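February 12, 2026
By Leidy Ticona

I've had the Zuta kit on my desk since November and I keep meaning to write it up, so let's go.

Zuta is the hand-held gripper that Cundero sells for people who want to record their own robot training demos at home. You squeeze the handle, the two fingers close, the camera on top sees what the fingers see, and later you hand all of it to whatever arm you're teaching. I don't own an arm yet (Farzad has one, I borrow his weekends), but you can record for ages without one, and I have!

Putting it together took me an evening. There were 23 screws in the finger bag and the manual calls for all of them, so don't do what I did and open it over a rug. The second half of the manual is much better than the first. Youssra built hers straight from the pictures and finished before me, which I'm still a little sore about.

What I love most is how the fingers sit. They angle in toward each other, so when I come down on something small I can still see plenty of table between the pads. On my older Hasik gripper the fingers blocked half of what I was reaching for. 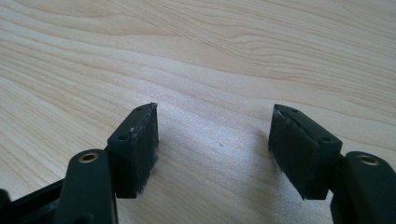 Fingers wide open over the table. Look at the fuzz on those pads!

The pads are my one real gripe. They grip beautifully, even on a slippery pen, but the edges fray and they pick up lint like a sweater. Each one is on its own block with two screw holes on top, so swapping should be easy enough. Cundero includes 4 spares and I haven't opened them, mostly out of stubbornness.

I've recorded 68 demos so far, nearly all of them picking up bottle caps and putting them in a bowl. The first batch was awful because I moved way too fast. Radwa told me to slow down and pause before closing, and the next batch looked so much calmer on playback.

Would I buy it again? Yep. I'd like a softer squeeze on the handle, my thumb gets tired, and I'd pay extra for tougher pads. Next I want to try folding a dish towel with it, and Anas wants me to compare it with the Cele, if he ever brings his over.

We use cookies to remember your preferences. By continuing to read this blog you accept our cookie policy.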